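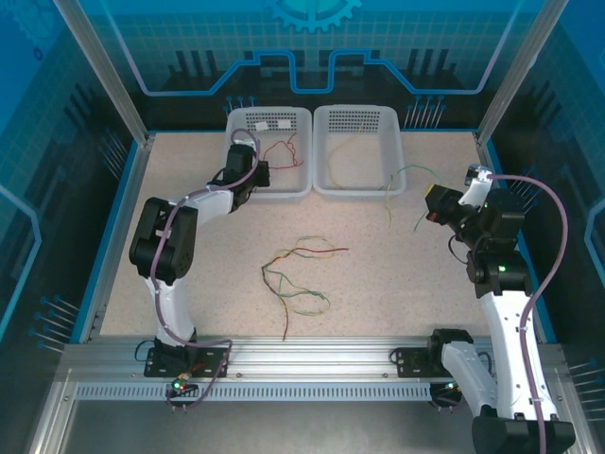
The Medbridge club's two-armed cell with the wire-sorting task under way. Photo: Medbridge Robotics Club

Student club puts wire-sorting robots to the test, and asks whether they are worth it

October

Students at Medbridge will spend this term finding out if a pair of robot arms can sort a tangle of coloured wire into baskets, and whether anyone should want them to.

The project, named Drulero, has 15 members and will be entered in the Birkuvton student automation contest. Teams there are marked on a live run and a written report.

Club leader Heather Pearce is wary of big promises. "We've all watched clips of robots doing clever things, and they never show you the tries that went wrong," she said. "Our report will list every dropped wire. If a person with a spare five minutes does it better, we'll print that too."

Wire was picked as the material because it bends, springs back and catches on itself. Each run will be timed against a student doing the same job by hand.

Team member Hamish Goodwin, who writes the control code, said he joined expecting the arms to win easily. "I don't expect that now. Red on its own is one thing. Red knotted up with green is a long afternoon."

The club makes no claim that its work is ready for a factory or a recycling plant. Results will be published in full after the contest, whatever the placing.

Contact: Shona Ngata, Medbridge Robotics Club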